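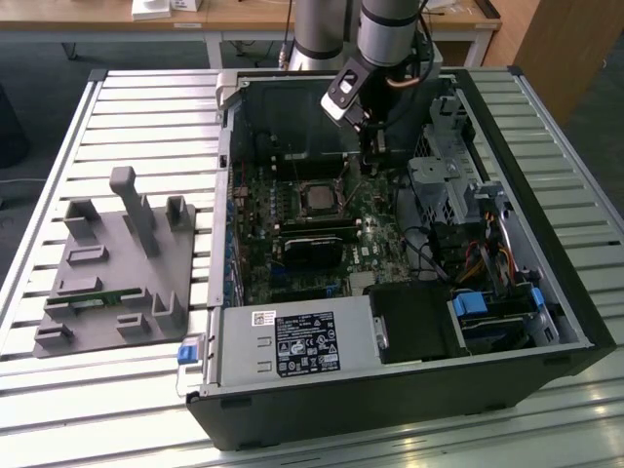 Vilmos Bárány had been writing letters to the shipping office at Gravau for two winters before anyone wrote back. The reply was one sheet, folded in three. It said the Sevine had carried 1448 passengers on her last crossing, that his father's name was on the list, and that the office could not say where he had got off.

He read it standing in the hall with his coat on. Then he put it in the drawer with the rest and went to see to the stove.

His sister rang that evening. She wanted to know whether he had eaten, and whether the roof had been looked at. He told her about the letter near the end of the call.

"So he was on it," she said.

"He was on the list."

"It's the same thing, Vilmos."

He didn't think it was. Their mother had bought two tickets and used neither. She had kept them in a biscuit tin until she was 70, and by then the print had gone so pale that you had to know what it said in order to read it. One of them had their father's name on it. If he had sailed, he had sailed on some other ticket, and somebody had paid for it.

In January he took the train to Gravau. The office was above a shop that sold lamps, and the man at the desk brought the passenger book out without being asked twice. The names were in brown ink, in a small upright hand. Bárány was near the foot of a page, and beside it, in the column for cabins, was the number of a cabin with a second name in it. Saarela. No first name, no age. Vilmos copied it on to the back of his return ticket.

"Does the book say who paid?" he asked.

"There was another book for that," the man said. "It went to Fonora when the line was sold."

Vilmos ate a cheese roll at the station and missed the early train. On the late one he sat across from a boy with a bandaged thumb and thought about writing to Fonora. It would mean two more winters, if they were anything like Gravau.

At home he laid the return ticket on the kitchen table and told his sister the name over the phone.

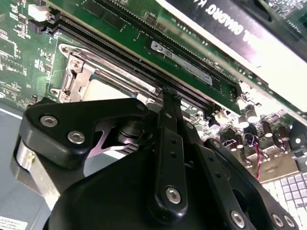
Saarela was the woman who did the sewing, his sister told him, and she went away the same spring. Did he really not remember her? She used to give them the empty cotton reels.

He remembered the reels. He had strung them together and pulled them along the yard as a train. He had no face to go with them, only a pair of hands and a blue sleeve.

"Did Mother know?" he asked.

"She bought two tickets," his sister said. "I think she meant to go after him and bring him back, and then she didn't."

Vilmos turned the ticket over. The stove needed wood. He said he would ring her tomorrow, and she told him to have somebody look at the roof.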